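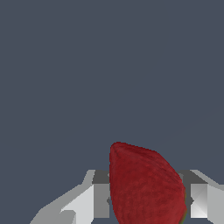
A red strawberry, tip up, against dark blue

Winter tips for an older sports coupe

I've had my used coupe through a few cold seasons now (bought from a fellow called Kalevi Rautiainen, who threw in a very nice set of floor mats), and I get emails every December asking how I keep it happy in the garage. So, my garage notes, such as they are!

First, the battery. Mine sits for weeks at a stretch, and the clock and alarm nibble away at it the whole time. I put it on a smart maintainer and leave it there. Run the cord out somewhere you'll see it before you back out of the garage. Ask me how I know.

Tires next. I pump them up to 40 psi for storage, which is under the limit molded on my sidewalls (check yours), and then let them back down to the number on the door sticker before I drive. If you can roll the car half a turn every couple of weeks, do that too. Siiri Tikkanen swears by old carpet squares under each wheel, and I tried it last year and liked it, mostly for my knees when I'm down there with the gauge.

Leather seats get a wipe with a barely damp cloth and then a thin coat of conditioner. Thin! I used to slather it on and it just sat in the creases looking greasy. Do the side bolster on the driver's seat twice, it takes all the rubbing.

For the door seals I use silicone grease on a rag, all the way around, including the bottom corners where the grit hides. My driver's door used to squeak like mad over bumps and it has been quiet for 3507 miles.

Fill the tank before you park it up, add stabilizer if it's staying put, and drive a few miles so the treated gas gets through the system. And please don't start it for two minutes every Sunday and shut it off again. Either take it out for a proper run or leave it be.

Leave the parking brake off if your floor is level, and chock the wheels. I hang a note on the steering wheel that says CHOCKS in big letters.

Sobia Siddiqui wrote to ask about covers. Indoors I like a soft, breathable one, and the car has to be clean and dry before it goes on. I'll do wiper blades and that sticky trunk latch next time.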